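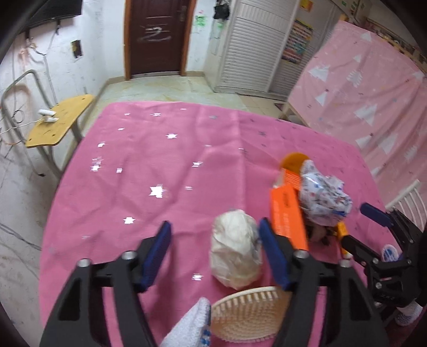
Myrto Stergiou
Dec 27, 2023

Holiday table is getting cleared today. The pink cloth with the stars has been on since before the guests came and it needs to come off, but first everything that landed on it has to go somewhere.

My rule is one pass, no second pile. Each thing gets picked up once and goes to the room it lives in. I used to make a "later" pile and in June I was still moving it from chair to chair.

Orange things first — they are the easiest to spot and they all sit together on one side. Printed boxes get checked for a date before they go back in a cupboard. If I can't find the date in a minute it goes out.

The knitted glove with the blue rubber dots goes to the shed hook. If its partner doesn't show up by the end of the day I'll keep the one for pulling brambles. I have 3 singles out there already.

Anything still in plastic stays in plastic until it reaches its own drawer. Unwrapping at the table is how I lose half an hour.

The cloth itself: shake it outside, then wash cold, inside out, by itself. The stars are shiny and I don't trust them with a zipper or a towel. It came from Curside, 34 dollars, and this is its fourth winter.

No dryer. I hang it over the shower rail and it takes most of a day.

For the creases, iron on the back on low with a thin dish towel in between. The long fold line is the stubborn one. Last year it took four goes and a bit of steam.

This time I'm going to roll it on a cardboard tube for storage — my sister does hers that way and says the fold never comes back. Will need to find a tube long enough.

Plain gray cloth goes on after lunch. It stays until June or until somebody spills something.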